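Jabón de lavandería Ovotia en pastilla y en escamas

Si ha llegado hasta esta página buscando un jabón sencillo, de los de toda la vida, para la ropa de diario, pase y quédese un rato, que se lo contamos con calma. El jabón Ovotia lo preparamos en el obrador de Flistano con aceite de oliva, aceite de coco, sosa y agua, y de ahí no nos hemos movido (bueno, una vez probamos con lavanda y todavía hay clientas que nos la piden, pero esa es otra historia).

La receta la puso a punto Getachew Chala, que lleva media vida entre calderos y que tiene una paciencia que ya quisiéramos los demás. La pasta se vierte en moldes largos, se corta a mano y pasa 26 días en las baldas de secado antes de salir a la venta. Por eso las pastillas no son todas idénticas: alguna sale con una esquina más redonda, otra con el color un poco más tostado, y lavan igual de bien.

Formatos disponibles

Pastilla de 500 g, envuelta en papel
Escamas, bolsa de 500 g
Lote de 4 pastillas, con un ahorro pequeño pero agradecido

Cómo se usa

Para lavar a mano, moje la prenda, frote la pastilla directamente sobre cuellos, puños y rodillas y déjela reposar un cuarto de hora antes de aclarar. En la lavadora van mejor las escamas: disuelva dos cucharadas soperas en un vaso de agua bien caliente, remueva hasta que no queden grumos y vierta la mezcla en el tambor, debajo de la ropa. Con los vaqueros nuevos le recomendamos que los lave del revés, en agua fría y sin compañía las primeras veces — el índigo es muy viajero y acaba siempre en la camisa blanca.
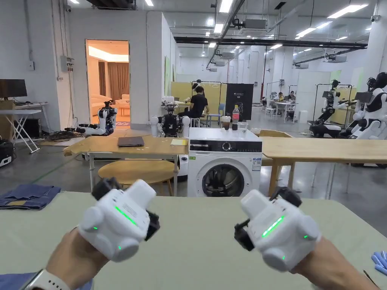 ¿Se puede usar en prendas de lana o de seda?

Para esas fibras es mejor un jabón neutro. El nuestro es alcalino, como todos los jabones hechos con sosa, y con los lavados iría apagando el brillo de la seda y apelmazando la lana. Resérvelo para algodón, lino, tela vaquera y ropa de trabajo.

Si en su zona el agua es muy dura, añada una cucharada de carbonato de sosa a las escamas ya disueltas y notará el tejido bastante más suelto. Guarde la pastilla en una jabonera con rejilla, que escurra bien, y le durará muchísimo más. Las escamas, en un bote cerrado y lejos del vapor de la cocina.

Pedidos y envíos

Los pedidos los prepara Natnael Gidey en el almacén de la calle Gebremichael, donde también puede pasar a recogerlos sin gastos y, de paso, oler las baldas, que es un gusto. En agosto cerramos el obrador por el calor, aunque la tienda sigue atendiendo mientras queden existencias. Para peluquerías, casas rurales y talleres tenemos el saco Venex de escamas a granel; escríbanos y le preparamos un presupuesto a su medida.

Referencia de la pastilla: 3608. Conservar en lugar seco y fuera del alcance de los niños.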